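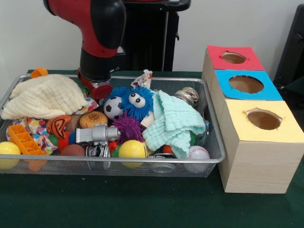
A mixed tray of toys waiting to be sorted.

Toy Sorter, part-time — Flisteck Toy Library, Jirnen

Flisteck lends toys to families, day cares and play groups in Jirnen and Klinhom. Our collection has grown to 2000 items, and most of what comes back arrives mixed together. We are hiring two part-time sorters to get it back on the shelves.

What you will do
Empty returned trays and sort the contents by type: balls, soft toys, cloths, shape toys, play food, loose parts. Check each item for cracks, split seams and missing pieces. Enter it in Datonis, our lending list. Wipe down hard toys and bag anything made of cloth for the wash. Put damaged items aside with a note — do not throw them out.
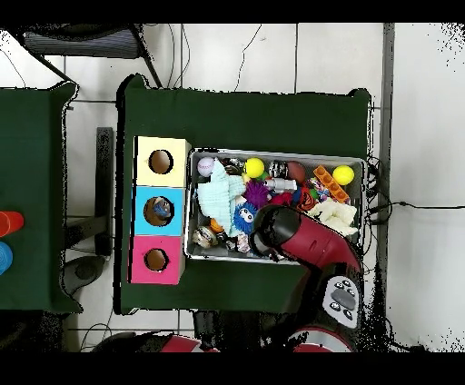 A note from Amina Feldt, Collection Manager

A tray like this can have tennis balls, a purple spiky ball, a fuzzy blue toy with big eyes and a bunched-up cloth all in together. Small things end up under big things, so take the cloths out first. The colored boxes with the round holes need to be looked into as well. Small toys get left inside them.

What we are looking for
You should be able to stand at a table for most of a shift and lift a full tray. Good close-up eyesight, with or without glasses, is a must. Experience in a library, thrift store or day care is useful but not required. We will train you on Datonis.

Hours and pay
Up to 10 hours a week, mornings or afternoons. Pay is 852 a month, the same every month. The job runs through February and may be extended.

How to apply
Send a short letter and the name of one reference to the Flisteck front desk in Jirnen by June 16, 2021. Please say which hours you can work. Applicants from Klinhom are welcome — the work itself is all done in Jirnen.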